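What Is Modeling Clay, and Why Does It Keep Its Shape?

Reading time: 6 minutes
Shares: 20 | Comments: 3

Modeling clay is a soft material that can be pressed, rolled, pinched, and cut. It is used in schools, homes, museums, and workshops. Young children use it to make animals and pretend food. Sculptors use it to plan large statues. This page from the Natotham Children's Learning Center explains what modeling clay is, how it behaves, and how to shape it well.

What is it made of?

There are several kinds of modeling clay. Natural clay is dug from the ground. It is made of extremely small, flat grains of rock mixed with water. When natural clay dries, it becomes hard and can break. If it is heated in a special oven called a kiln, it becomes pottery and can never be made soft again.

Oil-based modeling clay is different. The fine powder in it is mixed with oil or wax in place of water. Oil and wax do not dry out in the air the way water does, so this kind of clay stays soft for a very long time. A piece that was used last year can often be used again today.

A third kind is modeling dough, which can be made at home from flour, salt, and water. It is very soft and easy to squeeze, but it dries out if it is left uncovered.

Why does it keep its shape?

Press your thumb into a sponge, and the dent disappears when you let go. Press your thumb into modeling clay, and the dent remains. Scientists have a word for materials that behave like the sponge. They are called elastic. Materials that behave like clay are called plastic. In this meaning, "plastic" has nothing to do with bottles or bags. It is an old word that means "able to be molded."

Inside the clay, the tiny grains are packed closely together, with a thin layer of water or oil between them. When you push, the grains slide past one another. When you stop pushing, they stay in their new places. This is why even a very light touch can leave a mark.

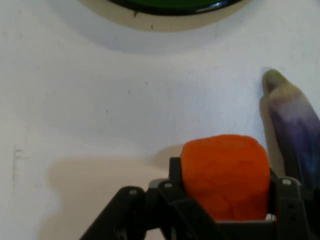 A cube is one of the best shapes for a beginner to practice. It has six faces, and each face should be flat. To make one, first roll the clay into a ball. Then press the ball gently against the table, turn it, and press again until every side has been flattened. Clay that is pushed in at one place must move to another place, so a cube made in this way seldom has sharp corners. The orange lump has softly rounded edges and a slightly domed top, and fine creases and dimples cover its surface. To make a top like that one flatter, set the clay on the table and press down on it with a smooth, flat object, such as a small wooden block. Press slowly. A quick, hard push may make the sides bulge.

Why does kneading help?

Kneading means folding and squeezing the clay again and again. Oil-based clay is often stiff when it is first taken from its package, especially in a cold room. The warmth of your hands softens the oil or wax, and the grains can then slide more easily. Nelly Rivadeneyra, who teaches the clay classes at Natotham, asks every student to knead for three minutes before starting to build.

Kneading also closes up small cracks. If you see a crack in your clay, fold that part inward and press it together. Smooth the surface with the side of your thumb.

Can colors be mixed?

Yes. Yellow and red clay, kneaded together, make orange. At first you will see stripes. This is called marbling, and some artists stop at this point on purpose. If you continue kneading, the stripes become thinner until you can no longer see them. The colors cannot be separated again afterward, so keep a little of each plain color in reserve.

Words to know

Elastic: able to spring back to its first shape.
Kiln: a very hot oven used to harden natural clay.
Knead: to fold and squeeze something many times.
Marbling: a pattern of swirled or striped colors.
Plastic: able to be molded into a new shape.

Caring for your clay

Work on a smooth, clean surface. Keep clay away from carpets, cloth, and books, as the oil may leave a stain. Wrap natural clay tightly and place modeling dough in a container with a lid. Oil-based clay should be kept away from heaters and sunny windows, where it may become too soft to use. Modeling clay is not food and should never be eaten. Wash your hands when you have finished.

Something to try

Make two cubes of the same size from oil-based clay. Place one in the refrigerator, wrapped, for 20 minutes, and leave the other on the table. Ask an adult before using the refrigerator. Then press one finger into each cube, using the same amount of force. Measure the depth of each dent with a ruler and write down both numbers. Which cube was easier to press?

Text by Raffaele Melis. Reviewed by Nelly Rivadeneyra, Natotham Children's Learning Center.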